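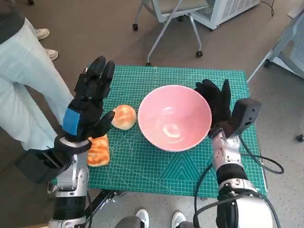 Workshop > Two-arm cells > Setup and care

Setting up the floor cell for bowl and bread tasks

17th May, by Tharushi Mollah

A two-arm cell needs a fixed work area before it needs anything else. If the area moves, every saved start position is wrong, and you will spend the morning chasing an arm fault that isn't there. We use a green cutting mat with a fine white grid, laid flat on the carpet, with the bowl near the middle and the bread to the left of it. The grid gives you something to line up against after each reset. A plain mat works too, but you will have to mark it yourself.

These steps cover the Votow cell, with gloved hands on both arms and a camera at each wrist. Allow 30 minutes the first time. Evander Aitken wrote the first version of the start-up list and I have changed the order in a few places.

What you need

- the cutting mat
- one bowl and two pieces of bread, one round and one long
- a pair of thin gloves for the hands, plus a spare pair
- hook-and-loop cable straps
- a lint-free cloth
- the cell logbook

Step 1. Place the mat

Turn the arms off at the main switch and check that the controller light is out. Lay the mat in front of the base and smooth out any curl at the corners. Carpet lets a mat creep, so press down on each corner and try to slide it. If it slides, put a strip of carpet tape under the long edges.

Write down which grid line faces the base. Put this in the logbook and not on a sticky note.

Step 2. Fit the gloves

Work each glove on from the fingertips down, one finger at a time. Pull the fabric snug at the tips, or the hand will pinch a fold when it closes. The cuff should stop short of the wrist joint. Turn the wrist by hand through its full travel and make sure the cuff doesn't ride into it.

Change a glove when the palm gets shiny or picks up crumbs that won't brush off. Glaze from the bread is the usual cause.

Step 3. Route the cables

Leave a loop at each wrist big enough for a full turn of the joint. Strap the cable to the arm above the loop, then let the rest run to the outside of the mat and down to the floor. A cable that crosses the work area will sooner or later drag the bowl.

With the power still off, move each arm by hand to its farthest reach, then fold it back in. Watch the plugs as you do it. If a plug tilts, the loop is too short.

Step 4. Check the wrist cameras

Wipe the lens with the dry cloth. Power up, open the Trurden viewer, and bring up the wrist views one at a time. Move the hand to the bowl and look for three things: the rim is sharp, the picture doesn't freeze when the wrist turns, and nothing hangs in front of the lens.
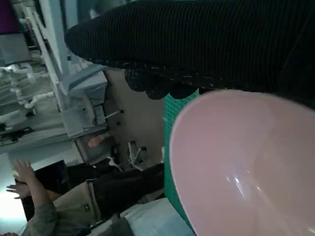

A wrist view next to the bowl. Black knit runs across the top, with the grid to the left of the rim.

Expect the room to look tilted in these views. The camera turns with the wrist, so shelves and walls will lean. Don't loosen the mount to straighten them. Judge the view by the bowl and the grid, and leave the background alone.

Shiny bowls throw a bright spot back at the camera. A small one is fine. If it spreads over the rim, move the lamp or close the blind and look again.

Step 5. Set the start position

Bring both hands up over the mat with the fingers raised and open. Neither hand should touch the bowl or the bread. Save the position under a new name, then move the arms away and call it back 2 times. Both hands should return to the same grid squares. If one is off, check the mat before you touch the joint settings - it is usually the mat.

Step 6. Clear the floor

Roll chairs back past the far edge of the mat. Agree on who holds the stop button, and have that person say "clear" out loud before the first run. Anyone standing close in should keep their feet off the mat and out from under the arms.

Looking after the cell

Brush crumbs off the mat at the end of each session and wash the bowl. Replace the bread when the crust starts to flake. Check the wrist screws every 379 runs and regrease the wrist joints at 2000, using the Herkitz grease in the gray drawer. Ye-rin Pyo keeps the run count, so ask her if the logbook is behind.

If a wrist view drops out during a run, stop the cell, power down, and reseat the plug at the wrist end first. Swap the cable if it drops out again. We replaced both in August and the old ones are not to be used as spares.

Questions: use the workshop contact form | © Steinarsdóttir Workshop | Back to top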